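Skeltby Open Afternoon

The Skeltby Open Afternoon is a public demonstration of household robotics held every June at the Urkier workshop in Skeltby. It is best known for the coffee demonstration, in which a robot arm is asked to wipe up a spill while visitors stand behind a strip of tape and offer advice. The event is free. Cake is extra.

Background

Urkier began letting the public in after its founder, Jörg Ostermann, grew tired of describing his work at family gatherings. The first afternoon drew 14 visitors, several of whom had come for the furniture sale next door and were too polite to leave. Attendance has grown since then, and the furniture sale has moved.

The early program was built around stacking blocks. Visitors found this dull and said so on the comment cards, which Urkier still keeps in a binder. Mei-kuen Liu, who took over the program from Ostermann, dropped the blocks and replaced them with chores, on the theory that people will watch anything they would otherwise have to do themselves.

The coffee demonstration

The setup is a white table, a white cup, a spill and a cloth. The robot has to find the spill, pick up the cloth, wipe, and put the cloth down somewhere sensible. "Somewhere sensible" is not defined in the printed program and has been the subject of correspondence.
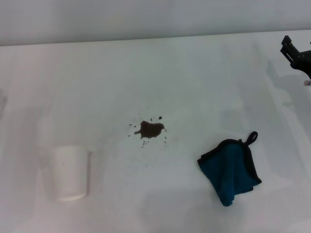

The coffee demonstration, with cup, spill, cloth and gripper.

Splatter is considered harder than a single puddle. The small drops around the main stain are easy to miss, and a robot that misses them will usually finish with the air of having done a good job, a habit visitors tend to recognize from home. Liu asks the audience to hold its comments until the arm has stopped moving. This request is printed on the program in bold and has never been honored.

Scoring is informal. A run is called clean if the person at the front of the crowd agrees that it is clean, and the title of front person is drawn from a hat. Ostermann has twice proposed a light meter. Both proposals were received warmly and left on a shelf.

The wrist view

A second screen carries the view from the small camera at the robot's wrist. It was added at the request of a school group from Odumton, whose teacher wanted the children to see what the robot sees. What the robot sees, at close range, is often gray.

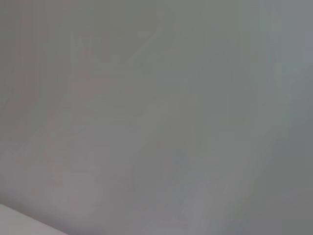

Reading time: 2 minutes

The wrist view has a small but loyal following. Regular visitors stand by the second screen for most of the afternoon and claim to be able to tell what the arm is up to from the changes in tone alone – a slightly pinker gray on one side, a cooler one on the other, a pale wedge in the corner that might be anything. The claim has not been tested. Newcomers generally assume that the screen is broken and report it at the desk, where they are thanked.

Funding and reception

The event is paid for by Urkier and by the Asamoah fund, which contributes 4000 a year toward chairs, insurance and coffee. The fund's annual letter does not distinguish between coffee for drinking and coffee for spilling, and Liu has declined to produce separate figures.

Local coverage has been kind, if brief. The Skeltby newsletter called the demonstration "slower than my husband but more willing," a line that Urkier put on its posters the following year without asking. Permission was later given in exchange for a reserved chair.

See also

Urkier
Asamoah fund
Odumton school visits

Last edited 2023-12-15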